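From: Donnie Moffat
To: Shared Tables list
Date: 6/18/22
Subject: Re: [tables] What lives on the green table, and what is rotting there

Nesrin Yaman wrote:

> Dear all,
>
> I came in to use the green table and spent the first part of my
> morning clearing it. I would like to know (a) who owns the puzzle
> cube, (b) what is in the white bottle, and (c) whether the banana
> is a permanent member of the group. If it is, I would like it
> added to the inventory. If it isn't, I would like it eaten.
>
> I'd also point out that the shelf labels Beril made in May are
> still on the shelves and still legible.
>
> Nesrin

Nesrin, all,

Taking these out of order, as the banana is the one with a deadline.

There has never been a single banana. There is a succession of bananas, each bought by whoever loses the argument at Kırmızıgül, the grocery on the corner, and each retired when it starts to lean. The current one is still yellow and in my opinion has a few days left in it. Kevser is of the school that a banana is finished at the first speck, and she is welcome to put that in writing. I grew up in a house where they were not considered ready until they could be poured.

We did try the plastic kind. Some of you will remember the Bello fruit set, which came in a net bag and cost the petty cash 22 dollars. The pear was fine. The banana was the color of a school bus and had a seam down it you could cut yourself on. Nurhan took the whole set home for her nephew and I understand the pear is now the only survivor. So we are back to produce, and I'd ask that we stay there.

The cube belongs to the table. It has item number 203 in the inventory, on the page nobody scrolls to, between the spare tape and the Bamon tins (200 through 202 are tape, don't ask me how we came to own so much tape). It goes on the second shelf. Please stop scrambling it and leaving it out for people to trip over. We know who you are and so does Nesrin.

The bottle is harder. It's white, it has a screw cap, and it came in with the Moltenon order, which is as much as I can tell you with confidence. There is a label with a barcode up the side in type too small for my glasses. Beril has offered to read it out loud to anyone who asks nicely. Until she has, please treat it as an object for standing on the table and don't open it, drink it, or water the fern with it. I'm told the last one is a live possibility.
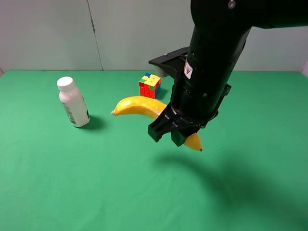
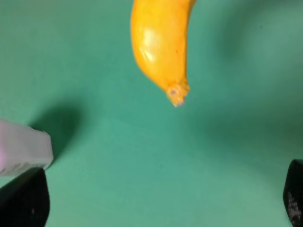 Shared Tables Group, Room 4

Now, the rules, which I had hoped never to type again.

Things that come off a shelf go back on that shelf. I know the shelves are far away. They were the same distance in May, when we all agreed to this over cake.

Fruit goes in the bowl by the window at the end of the day. It does not go in the drawer. I opened the drawer once in my first winter here and I have not been the same man about apricots since. If you use the banana, handle it by the middle and set it down gently, as a dropped one goes brown on the inside and you don't find out until lunch.

Coffee stays off the green surface. Tea also. Nurhan has asked me to say that soup is a kind of tea for these purposes.

If you want something added to the inventory, send me the name of the thing and the shelf you'd like it on. "Misc" is not a shelf. Kevser asked for a category called "round things" and I've said no twice, so please don't ask on her behalf.

Nesrin, to your question (c), I put it to the people who happened to be in the kitchen. Beril voted for permanent membership, Kevser voted to eat it, Nurhan said she had only come in for a spoon. As that is a tie I've entered it in the inventory as "banana, current" with no number, and you may strike it out when the time comes. I'd suggest banana bread, but the last time I suggested that I was handed the mixing bowl.

I'll be going to Kırmızıgül before the next session. If anyone has views on limes, send them to me off list, please. The lime thread was long enough the first time.

Donnie

P.S. The sponge by the sink is for the table. The other sponge is for the cups. They are both blue and I accept that this was a mistake. I'll get a yellow one when I get the fruit.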